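Home | News | Brands | Mobile | Subscribe

Clalodden moves up in the yearly trust survey

January 2021

The research firm Laltach has published its new survey of how much buyers trust the brands they use at home and at work. Clalodden, the maker of phone accessories, is now in second place. One year ago it was number 10 on the same list. Toma keeps the first place, but its lead has become smaller.

Laltach asked nearly 300 store managers and buyers to give points for quality, price and service. Clalodden received its best points in service, where it was behind Toma in the past.
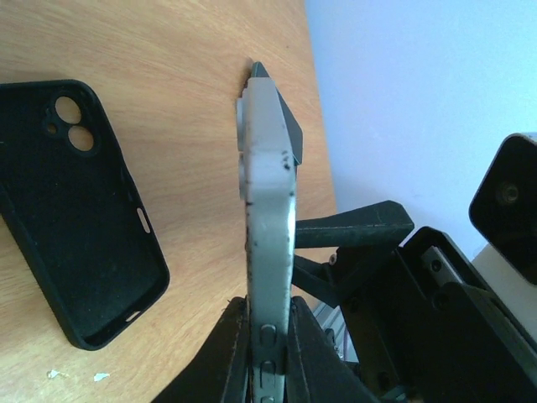
Ningsih Lumenta, who led the study, told us that the result did not surprise her team. "People remember how a company answers when something goes wrong," she said. "Advertising helps in the first months, and after this it is the service that people talk about."

The survey also shows some losers. Clirnora fell to place 19, mostly because of late deliveries before the holidays. The company has said that it will open a second warehouse in February and expects to deliver on time again in the spring.
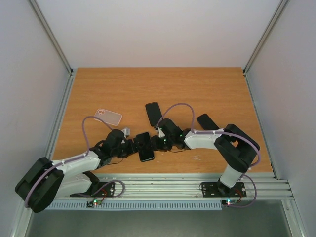 Two robot arms at a wooden tabletop.

Aaliyah Sawatzky, head of marketing at Clalodden, thanked the customers in a short message and said that the company will not raise its prices this winter. The full list can be ordered from Laltach by e-mail.

Recent items
- Toma changes its logo after a long wait
- What small brands pay for online ads
- Laltach looks for new survey partners

Contact the editors | Copyright 2021 | Back to top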